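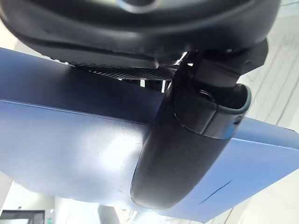 A blue panel at the Bustow office.

Drivham has begun moving the paper files at its Bustow office into new storage, the company announced on 2019-10-06. The work covers 76 cabinets on two floors and follows a review of office records completed in July.

Under the new arrangement, each department keeps only its current folders close to the desks. Older papers are boxed, listed and sent to the Forkcombe archive, where they will be held for 10 years. Staff have been asked to clear their own shelves before the move reaches their section and to leave cabinet doors unlocked.

Desks and chairs remain where they are. The company said that normal working hours will be kept throughout.
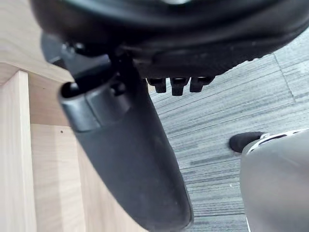 Kerstin Dalen asked whether departments that refer to older contracts every week would have to order them from Forkcombe each time. Such departments may apply to keep up to three shelves of older material on site, the records office replied. Applications go to Ingvild Söderlund.

Folders without a readable label are set aside and returned to the department for checking. A standard label is now required on every folder, giving the department, the subject and the year of closing. The records office has printed 800 for the first stage and will supply more on request.

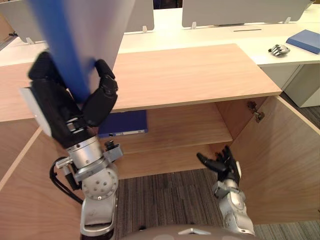 A light oak-colored cabinet with its door open and a dark navy-blue folder on the shelf.

Cabinets no longer needed after the move will be offered to other Drivham offices. Those in poor condition will be collected for recycling by Duda, which also supplies the archive boxes.

Questions about the schedule may be sent to Cristóvão Sequeira at the records office.
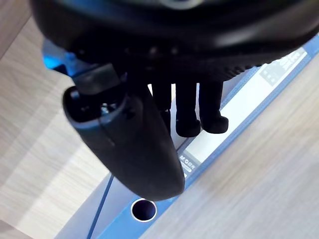

A white label on a blue surface, with a rimmed round hole lower down.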